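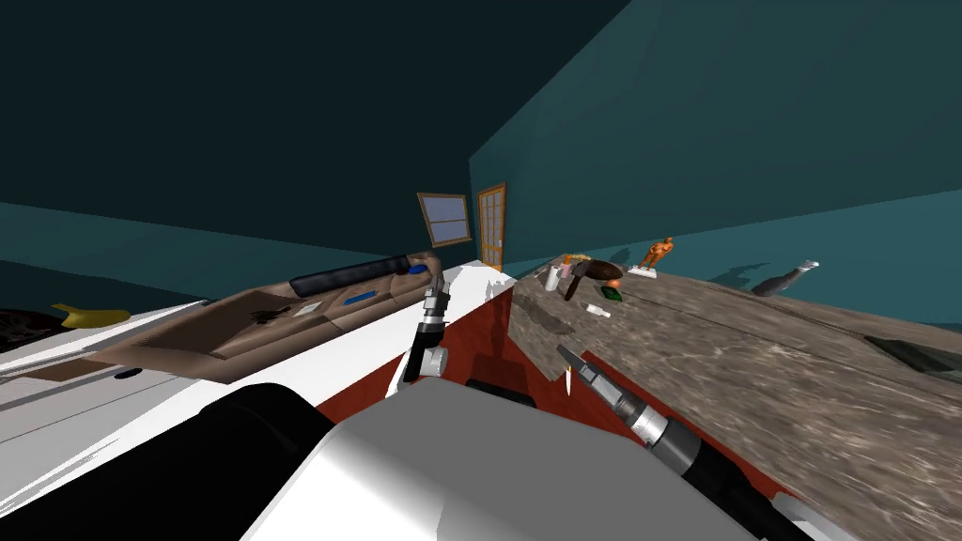
Last changed Wed 18 February

Wild garlic should come off the market stalls in Tristthorpe, and I say that as someone who sold it there for years.

When I started, I was the only one with it. I picked 2 baskets a week from the bank below the old mill at Prestau, cut the leaves with scissors, and left the bulbs where they were. People bought a bunch for soup and maybe a second for salve. The bank looked the same every spring.

Last year there were stalls selling it by the sack. Carys Llewellyn, who owns the land, walked the bank with me in June and showed me the bare ground where plants had been dug out whole. She had given permission to three pickers. She has no idea how many came.

I know the argument on the other side. Bujar Dervishi made it to me across the table at the herb growers' meeting. The plant is common, it spreads fast, and picking fees help some families through a slow part of the year. He is right that it is common. It is less common on that bank than it was, and a seedling takes years to reach a size worth cutting.

A permit system has been suggested. The draft I read sets the fee at 60 a season and limits each picker to 200 bunches. I don't see who would check. The wardens already have the river path and the heath to look after, and a bunch is whatever size the picker's hand makes it.

I would rather see it grown. Wild garlic does well under hazel or on the north side of a hedge, in damp soil that gets leaf mold every fall. Drahomíra Kubíček has a strip of it behind her drying shed at Fodor, and she cuts enough there for her own vinegars and for mine. It took her four years to get a full crop. She lost most of the first planting to a dry summer, and she would want me to mention that.

Grown leaf costs more. My jars went up this year and a few regular customers told me what they thought of that. I understand it. I still won't go back to the bank, and I have asked the market to stop taking wild-dug plants of any kind, starting with this one. The request goes to the stallholders' vote next month.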